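The regional produce buyer at Osagie had been in the job for 11 years when the company decided to stop printing a weekly flyer. She agreed to talk on the condition that she not be named, and asked that the store locations be left out as well. Osagie runs a small group of grocery stores, most of them in towns where the nearest competitor is a long drive away.

The flyer had gone out to households every week for as long as she had worked there. The last one was mailed in November. After that, the specials moved to the company's app and to a board inside the front doors.

"The decision was made above me," she said. "I was told in a phone call. By then the printer had been given notice, so it wasn't a discussion."

The reasoning she was given was cost. Paper and postage had both gone up, and the stores were paying for delivery to addresses where nobody had shopped with them in years. She did not dispute any of that.

"If you look at it only as a bill, it's an easy bill to cut," she said. "My trouble was that I used the flyer to sell things I had already bought. If I took a truckload of squash, I knew it would be on the front page and I knew it would be gone in a week. Take the page away and I still have the squash."

For the first month after the change she bought less. She cut the standing orders for bulk potatoes and onions and told two growers she would call them week to week. One of them was unhappy about it. The other had supplied a larger chain that did the same thing, and had expected the call.

The app is called Skeltance. Osagie did not build it. It was licensed from an outside firm, and other small grocers use versions of it under their own colors. Shoppers sign up with a phone number, and the discount comes off at the register when they enter the number on the keypad.

At the largest store, 2973 people signed up before the end of the winter. The buyer thought that was a decent result for a town of that size. At the smallest store the number was 300, and it stayed close to that through the spring.

"People looked at the 300 and said the customers there didn't like technology," she said. "I don't think that was it. The phone signal in that building is terrible. You'd stand by the dairy case trying to get the confirmation text and it wouldn't come. I tried it myself and gave up, and I work there."

The company put in a wireless network for customers. She said it helped a little, although the password was printed on a card taped beside the service desk and had to be replaced several times when it fell down.

The complaint she heard most was about price. Under the new system the shelf tag carried two numbers, the regular price and the app price, with the app price in larger type. Shoppers who had not signed up read the larger number and found out at the register that it was not theirs.

"I'd be angry too," she said. "Say you've got a bag of apples that is 5 dollars with the app and more without it. You read the 5. Then you get to the front with a line behind you, and a cashier has to explain it. The cashiers took all of that. It never came back to the people who designed the tag."

Cashiers began keeping a number of their own to enter for anyone who asked. Management knew, she said, and let it go on through the holidays before putting a stop to it. The tags were redesigned after that. Both prices are now the same size, and the words "with app" are spelled out.

She was asked whether older customers had gone elsewhere, as several had threatened to do in letters to the local paper. She said sales at the small store dipped and then mostly recovered, but that the mix was different. Customers came in less often and bought more each time. Fresh items suffered from that, because lettuce does not keep for two weeks.

"You can see it in what I throw out," she said. "Bagged salad went up, berries went up. Carrots and cabbage were fine. Carrots are always fine."

A supplier had something to do with what came next. Wukano, a wholesaler that handles much of the stores' packaged food, offered to share the cost of a one-page sheet if its own products got half the space. The buyer took the idea to her manager and asked for the other half to be produce. The first run was 4000 copies for all of the stores together, left in a rack by the carts.

The sheet is printed on one side in black ink. It has no coupons and no photographs. She writes the produce section herself at the end of the day, usually after 6 p.m., when the next morning's deliveries are confirmed.

"It's not the flyer," she said. "It doesn't get to anyone who isn't already in the store, and that was the whole point of the flyer. But people pick it up. I see it in carts – folded over, with a list on the back."

Every price on the sheet is available to everyone, whether they have the app or not. That was her one condition.

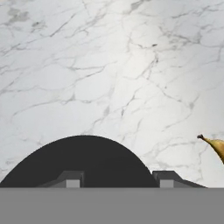
She would like to see the same rule used on the shelf tags, at least for fresh food, and has asked for it twice. The first time she was told the contract for the app would not allow it. The second time she was told it would be looked at when the contract came up for renewal. She has not seen the contract and does not expect to.

In the meantime she has put the standing order for onions back to where it was. The potatoes are still week to week.

Questions about this article can be sent to the Narkance news desk | © Narkance | Back to top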